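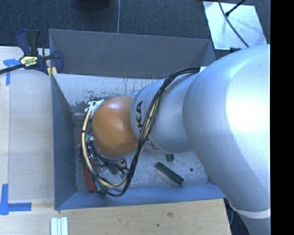
Sorting Corner, Plekstead Workshop
Gallery page, updated July 4, 2022

Welcome to the small gallery of our sorting corner. I keep this page for the people who use the workshop in Plekstead and for those who only know it from our letters. Since January the corner has a new place near the back wall. English is not my first language, so please excuse a strange word here and there.

The bin
Metal, rectangular and open on top. The sides are a plain blue-gray. We tried plastic boxes before, in the old room at Gristier, and two of them broke in the first winter. I prefer metal, even if it is louder when you put something down in it.

The long block
Reddish-orange, and it stands along the left wall of the bin. The color is very practical, you find it at once against the blue-gray. In our lists it is under "Borura, long", number 497. Please write the number on your sheet when you take it out.

The cables
A thick black bundle with some yellowish cream strands between. It has a black tie high up and a small dark band further along. The loop hangs low into the bin, so look where it is before you reach for the block.

The orange-brown cover
My favorite color in the whole corner. It is round and glossy, and it takes the light softly. On the silver part beside it you can read the letters "KA" from the name KUKA, the rest is partly behind the cables.

Visiting the corner
The room is open for visitors until 4 in the afternoon. There is space for 15 people if everybody leaves the bags at the door. The printed list of all pieces lies in the Diệp folder, on the shelf by the window. If you find a mistake in it, please correct it with a pencil and put your initials next to it.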